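Spill rules need a shorter clock

The state's food permit code gives an inspector 40 days to issue a written finding after a site visit. The permit holder gets five days to contest it. I have represented small processors under this code for a long time, and I think the ratio is wrong.

Take the Pliden matter. The inspector cited two surface violations at the bottling room. The finding arrived on day 39, with a penalty of $1399. By then the shift logs had been archived off site, and Emerson Vieira, the plant manager, had five days to retrieve them, find a witness and file. He paid.

The agency says its staff needs time to review. Some findings do. A citation for residue on a prep surface is one paragraph and a photograph, and the draft rule released in January would leave its deadline unchanged.

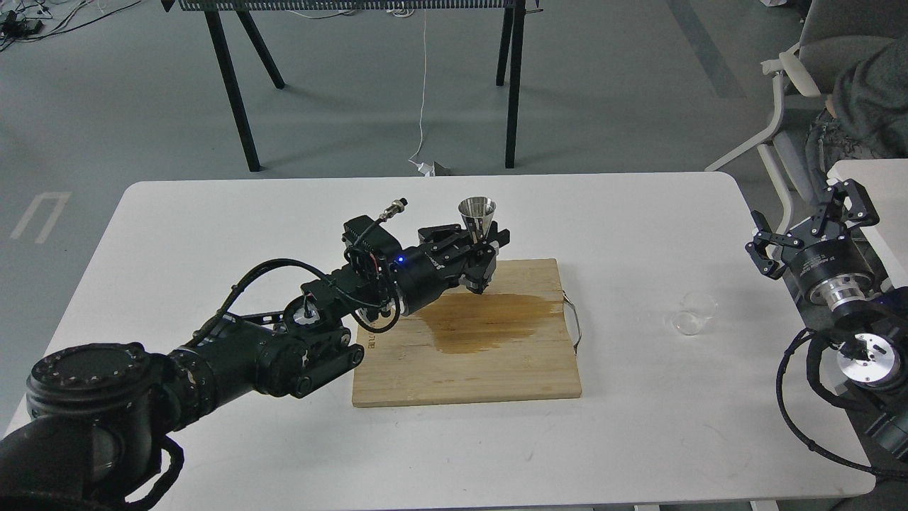
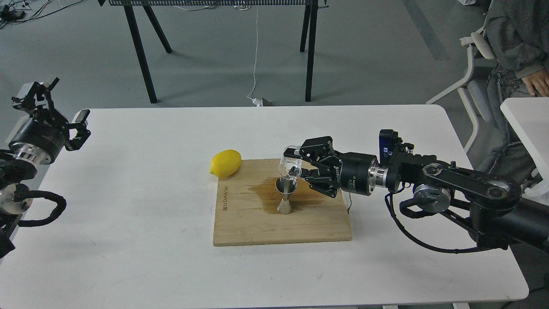
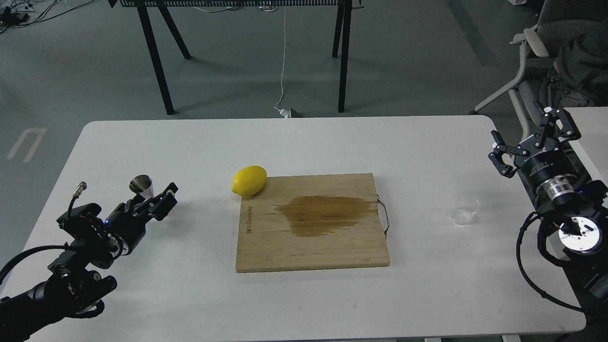 The draft also keeps the phrase "unclean contact surface" without defining it. Ingvarsson, the only appeal decision on point, read the phrase to cover any visible residue, whatever its source or age. Under that reading a brown spill on a bamboo cutting board is a violation the moment an inspector sees it, even if a cloth is on its way. A definition tied to the end of a task would fix this. So would a notice left on site the same day, with the appeal period running from receipt of the full file.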